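4. La cocina como lugar de paso: vajilla, encimera y rincones

En los apartados anteriores hemos hablado de la casa entera, con sus pasillos y sus armarios, y ahora quisiéramos detenernos, con algo más de calma, en la cocina, que es donde los objetos cambian de sitio con mayor frecuencia. Durante el mes de August – así figura en los cuadernos de Havis, y así lo hemos dejado – se registraron 1.579 cambios de lugar de piezas de uso corriente, repartidos entre 20 hogares. La codificación corrió a cargo de dos lectores, que trabajaron por separado y se reunían los lunes para comparar notas, casi siempre con un café delante.

La vajilla de plástico ocupa en estos cuadernos un lugar que al principio no esperábamos. Es ligera, se apila con facilidad y, por su color, se localiza enseguida entre las demás piezas. La figura 3 reúne tres vistas; en la primera (3a) se aprecia el brillo de una superficie naranja y lisa, con el borde redondeado.
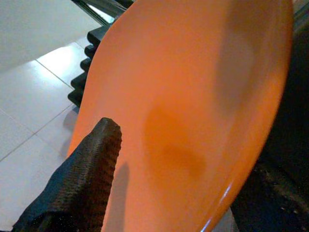

¿Por qué la vajilla de plástico suele quedarse más tiempo sobre la encimera que la de loza?
Porque muchas familias la reservan para el uso diario y prefieren tenerla a mano, de modo que solo vuelve al armario cuando hace falta espacio o llega una visita.

Esta costumbre, que Aslak Fagerlund llamó con mucho acierto «guardar a medias», aparece en casi todos los cuadernos y merece, creemos, un poco de cariño por parte de quien los lee. Quien friega deja la pieza donde la mano la encontrará después. En la vista 3b hay dos piezas naranjas en la encimera blanca, junto al fregadero de acero inoxidable, y una cuchara larga de metal entre ellas y la pila, una vecindad que en nuestros registros se repite una y otra vez.

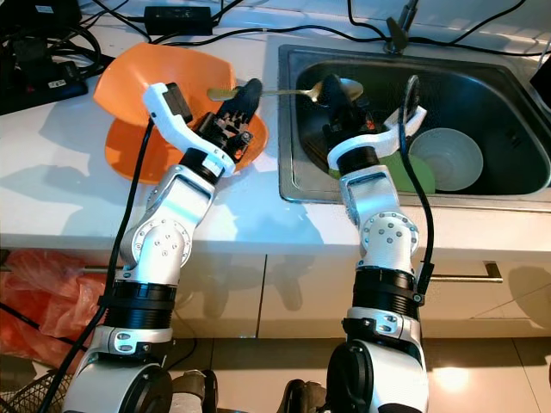 ¿Qué criterio se siguió para decidir que un objeto estaba guardado?
Se consideró guardado todo objeto que hubiera vuelto al lugar que la propia familia le había asignado en la entrevista inicial, aunque ese lugar fuera la misma encimera.

Nos queda por comentar lo que no es vajilla. El esquema de Oritcombe, del que partimos con gratitud, separa los utensilios de los aparatos, y esa separación nos sirvió bien hasta que llegamos a los rincones. Allí se juntan cosas que poco tienen que ver con cocinar: en la vista 3c, por ejemplo, tres cajas electrónicas negras apiladas contra la pared, y una carcasa de plástico translúcido apoyada en ellas, con un pequeño indicador verde encendido.
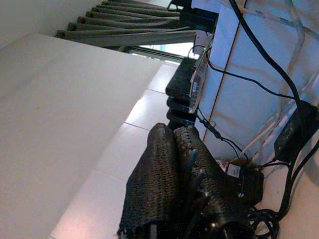

A estos conjuntos les dimos el nombre de «pilas quietas», y los contamos aparte, tal como propone Murthy para los recibidores. Se mueven muy poco, pero condicionan todo lo que se coloca a su lado, y más de una familia nos explicó, con una sonrisa, que había aprendido a limpiar alrededor de ellas. Volveremos sobre este punto en el apartado 5, al comparar las cocinas con ventana y las cocinas interiores.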